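Health Services Management, Unit 9: Violence and aggression towards hospital staff
Handout to go with the second lecture
Tutor: Iona Carnegie
Revised 2021-08-17

What we mean by an incident

For this unit an incident is any event in which a member of staff is abused, threatened or assaulted in circumstances connected with their work. That covers the ward, the car park, the walk to the bus stop and the telephone. Students often leave out verbal abuse when they first read an incident log. Please keep it in. Most logs are made up largely of verbal abuse, and a ward that records none is usually a ward where people have stopped filling in the form.

Reporting and under-reporting

Staff give much the same reasons for not reporting wherever they are asked. The form takes too long. The patient was confused and could not help it. Nothing came of the last report. A manager who wants better figures has to deal with the last of these first, and that means writing back to the person who reported, even if the reply is short.

Rates are given per 1000 bed days so that a large hospital and a small one can be set side by side. Remember that emergency departments have few bed days and a great many visitors, so use attendances there.
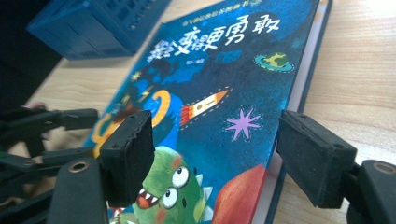
Photo: Simby Picture Library

Case notes: Purves Hospital

Purves is a general hospital serving Grernau and the villages to the west. In the year we are using, its log held 1729 entries, of which 112 were physical assaults. The remainder were threats and verbal abuse, with a small group marked "other" that you should read for yourselves before deciding where they belong.

Three points came out of the review held in February:

1. Assaults were more common at shift changes, when handover took nurses off the floor and staff were leaving by the side entrance.
2. Security staff were called to fewer than half of the physical assaults. On several wards the number to ring was not displayed.
3. Agency nurses hardly appeared in the log. They had no login for the reporting system.

The hospital moved handover to the bedside on four wards and gave agency staff a paper form. Reports went up in the following months. Think about what this does and does not tell you – a rise in reports may come from more incidents, or from better recording, or both.

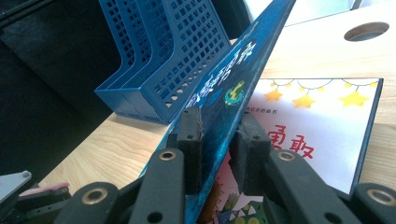
A blue hardcover book held in the gripper

After an incident

The person assaulted should be seen by a senior colleague before the end of the shift and offered a way home. Police involvement is the employee's decision as well as the employer's, and it should be talked through with them. Statements are best taken early, from each witness separately.

Support often stops after the first week. At Iltley, a smaller site under the same management, occupational health now rings at one week and again at six. The second call is where people tend to mention poor sleep, or say that they have been swapping out of night shifts.

For the seminar

Bring the Purves log summary and be ready to talk about one ward. Work out the assault rate and say which denominator you used. If you were writing to staff on that ward, what would you tell them had changed? Keep the letter to one side of paper. Those taking the unit by distance should post theirs to the course page before the seminar starts.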